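**Pititdale** is a co-operative housing community for people aged 55 and over on the northern edge of Trarkura. It has 23 ground-level cottages and a shared building called the Heydari House. Residents do not own their cottages outright. Each household buys a share in the co-operative, pays a monthly charge, and holds the right to live in one cottage for as long as it wants to.

## Background

The land was part of the Prevorari orchard, which had stopped selling fruit some years before the co-operative was formed. The orchard family offered the upper field at a fixed price on the condition that the windbreak along the road be kept. The first public meeting was held in the Trarkura curling club and drew more people than the room had chairs for. Zulkifli Yeoh, a retired surveyor, drew the first site plan, with two rows of cottages facing a common green. The rows were later bent to follow the slope, and the parking area was moved to the lower end of the site.

Building was done in two stages. The first stage was made up of 17 cottages and the road. The rest of the cottages and the Heydari House followed once enough shares had been sold to satisfy the lender.

## Cottages

All cottages are on one level with no step at the front door. Doorways are wide enough for a wheelchair, and bathroom walls were reinforced during construction so that grab bars could be added later. There are one-bedroom and two-bedroom plans. The two-bedroom plan has a covered porch on the green side; in the one-bedroom plan the porch faces the lane. Heating is electric, and each cottage has its own meter.

Residents may paint interior walls any colour they like, but outside colours are set by the co-operative.

## Heydari House

The Heydari House contains a kitchen, a dining room, a small library, a laundry and two guest rooms that residents can book for visiting family. A shared supper is served there most weeks from November until the snow is gone, and less often in summer. Residents cook in turns or pay a little more to be left off the list.

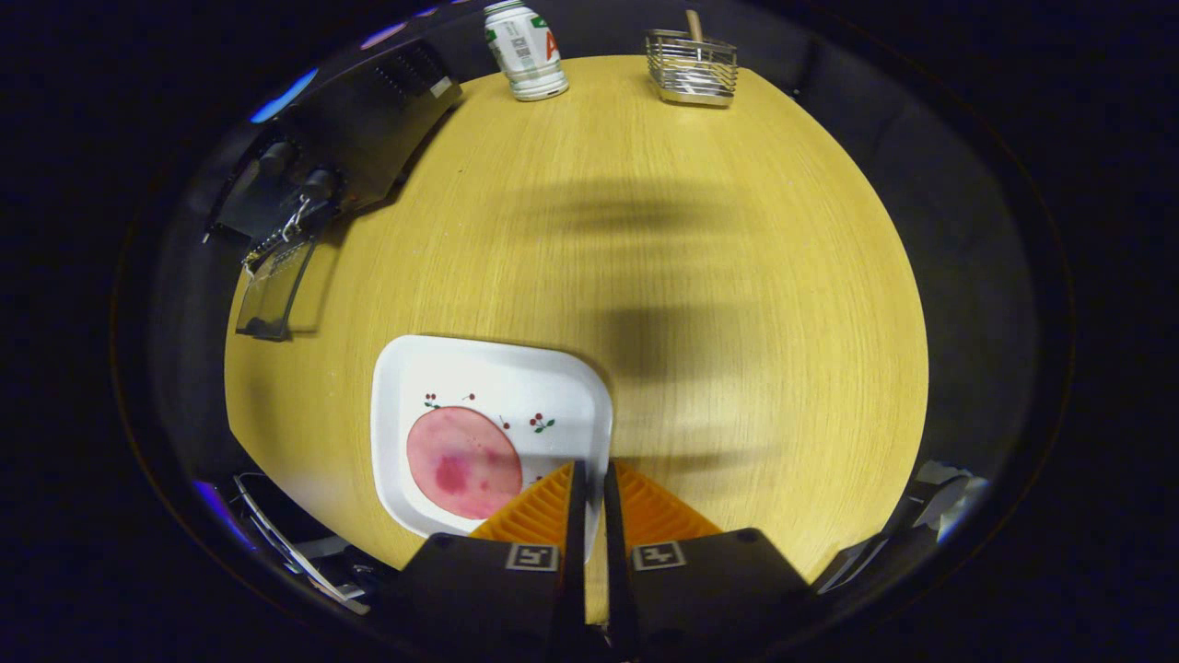

Qiuyue Han, in a letter to the residents' newsletter, wrote that the suppers were the main reason she had bought a share, and that she would sooner see the monthly charge go up than have them cut back to every second week. Another letter in the same issue argued that the charge should cover only roofs, roads and snow clearing, with meals paid for by those who eat them. The question was put to the annual meeting and the suppers stayed in the charge.

## Fees and resale

A departing household sells its share back to the co-operative at the purchase price plus a yearly adjustment tied to inflation. It does not receive any gain in the local property market. The co-operative then offers the cottage to the next household on the waiting list, which stood at 257 names on 12/26/21. People with a family tie to Trarkura are given no priority, although this was proposed at the founding meeting.

## See also

- Prevorari orchard
- Housing in Trarkura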